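Prarneck Planner
Motion planning software for tabletop manipulation

Prarneck Planner takes a segmented point cloud and a gripper model and returns a collision-free path for arms with six or seven joints. It runs on a standard Linux workstation – no graphics card is needed for planning. Typical replanning time is 91 ms with up to 300 obstacles loaded.

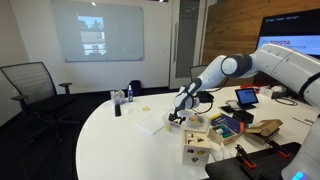 Grasp selection is handled by the Alham module, sold separately or as part of the bundle. It ranks candidate grasps for two-finger grippers and drops any that would bring the fingers too close to a neighboring object. A small bowl on a tray, with a shape-sorter box standing just in front of it, leaves few good approach angles, and in layouts like that the module favors a grasp from straight above. Clearance can be set per object or for the whole table.

Licenses cover 2 or 4 arms. Updates are included for one year.

Current release: March 2023
Interfaces: C++, Python
Technical contact: Tülin Erdem, Purness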